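Tidying and Packing a Shared Worktable
Project report, second semester
Author: Baltasar Marín
Submitted: Saturday, January 4, 2020

1. Introduction

In our course every student must choose one ordinary household or workshop activity and study it with attention. I chose the tidying of a worktable. At first my teacher thought the topic was too small, and I had the same fear. But I live and study with other people, and the table is the place where most of our small conflicts begin. One person leaves a card, another leaves a board on top of the card, and after one week the card is lost.

My question was the following: when a table has a few objects which do not belong together, in what order is it best to clear it? I wanted to compare two orders. In the first one, which I call "big first", the large flat things are removed before the small ones. In the second, "small first", the small things go away before anything else is touched.

2. The place and the table

The work was done in a room with a wooden floor and white walls. The table is white and rectangular. A white surface has one advantage for this kind of study, because dark things are found very fast on it. It has also a disadvantage: white or pale things can be overlooked, and I will come back to this in section 4.

I bought two storage boxes from a small shop called Garrido. The flat box was for cards, folders and boards. The deep box was for everything else. The labels were written by hand, after I had tried printed ones and they fell off in November. The budget for the whole project was 600 crowns of play money, as our course works with an imagined currency, and I used 73 of them for the boxes and the labels.

3. The objects

I did not want to use objects from a kitchen, because plates and cups have their own places and everybody knows where they go. I preferred things with no clear home. For each session the objects were put on the table partly one over another, as it happens in real life. A flat board on a yellow card is a good case. The card is easy to see by its color, but to take it without pulling you must lift the board before.

The artificial flowers were the most difficult thing to classify. They are light, they are long, and the small blossoms can be bent if something heavy comes on top. In my first plan they had no box at all.

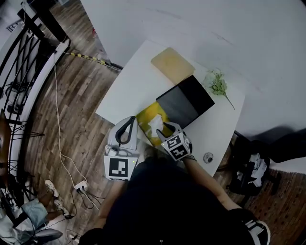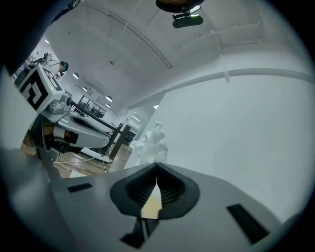 4. Observations

The "small first" order felt slower to me, but it had fewer problems. When the small things were already in the deep box, the board could be lifted with a free space on all sides. With "big first" I several times pushed a small round thing toward the edge of the table while lifting the board. One time it fell and I had to look for it between the table and the wall. This cost more time than the whole rest of the session.

The second observation is about covered things. If a card is half under a board, people want to pull it out. I also did this in the beginning. One of my cards has now a fold in the corner which will not go away. After this I made a rule for myself – lift, do not pull – and wrote it on the lid of the flat box.

The third is about pale things on a white table. Twice I closed the boxes and believed I was finished, and a piece of white paper was still there. I tried to look at the table from a lower position before closing, with my eyes near the level of the surface. From there the paper makes a little shadow and can be noticed. I recommend this to everyone with a white table.

5. The problem of the flowers

I tested two solutions. The first was to put the stem in diagonally in the deep box, under the lid. The box closed, but the blossoms were pressed. The second was to pack the flowers last, on top of all the other things, and leave the lid open. This looks less tidy, and one of my classmates said it is cheating. I think a box with an open lid is still better than bent flowers, so I kept the second solution.

6. What I would change

My notes from the first weeks are too short. I wrote "ok" or "not ok" and later I could not remember what was not ok. In the last weeks I used full sentences, and these notes were the ones I could use for this report.

I would also like to do the same work with another person who does not know my rules. I know already where every object must go, so my hands are faster than the hands of a guest would be. My results are therefore valid for me and maybe not for others.

The boxes are on the shelf next to the course library and may be used by other students. Please put the flowers on top.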